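Holtetti Live Desk
Software for newsrooms that publish a running blog

Holtetti Live Desk is made for small and middle-size newsrooms which report a story minute by minute. Reporters write short posts from the phone or the laptop, an editor reads them, and the posts go to the page in the right order. The current version is 7, available from 20th March.

What it does

Each live blog has one editor screen. On the left side are the posts that wait for reading, on the right side are the posts already published. A post can be pinned on the top, corrected with a visible note, or taken back. When two people open the same post, the second person sees a yellow line with the name of the first.

The summary box was requested by many customers. The editor marks the important posts during the day, and in the evening Live Desk collects their first sentences into a list. Please read this list before publishing. The software does not know if a fact from the morning was corrected later in a different post.

Pictures and captions

Reporters can send pictures together with the text or separately. A picture without a credit line stays in the waiting column. For health and science desks there is also a second caption field, where the source of the material can be named.

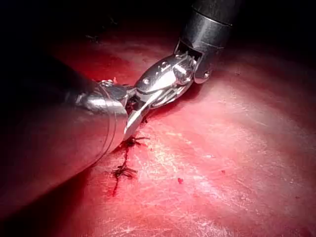
Languages

The editor screen is delivered in English, German, Romanian and Finnish. A blog can be published in two languages side by side, but the translation must be written by your own people or come from your agency. Kusness, our import module, reads agency text in the usual formats and places it in the waiting column, never directly on the page.

Technical data

Users per newsroom: up to 85
Length of a short post: up to 600 characters
Open blogs at the same time: 40
Archive: searchable, export as plain text
Hosting: our servers in Lalitz, or your own

Training and support

The price includes one training day for editors. Lorenz Wallner gives it in German or English, at your office or by video. The Romanian training is given by our partner Văduva. For election nights and similar events please write to support one week before, so that a person is on duty for your newsroom.

Customers with version 6 receive the update without payment. Blogs started in February or earlier stay in the old layout until you change them by hand in Settings, Archive.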